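3.2 Box and lid assembly

The storage box was made to the Mogensen drawing supplied in first term. The body is a pale wood with a clear finish, and one side is coloured red so that the orientation is obvious on a bench. A small red knob is fitted to that side. The lid has a slightly raised edge.

Bernadette Mac Mathúna cut the parts and Kourosh Amini handled the glue-up. The first body was out of square and was discarded. For the second, the clamps were left on overnight and the diagonals checked before the colour was applied.

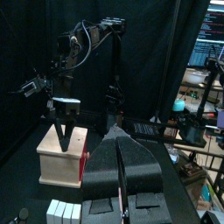 Fit of the lid was the main concern in October, when the workshop at Drimholm was at its most humid. The lid was sanded on the two long edges only – sanding the short edges would have opened a gap at the corners. The final mass of the box with lid was 620 g, against 608 g calculated from the drawing. The difference is attributed to glue and finish.

3.3 Load on the lid

A static load of 1,000 g was placed at the centre of the lid for 34 minutes. No permanent deflection was measured. Pádraig Quinlan repeated the test with the load moved towards the red side, with the same result. Loads applied at the corners were not tested and should be included if the Fostusstead group takes over the design next year.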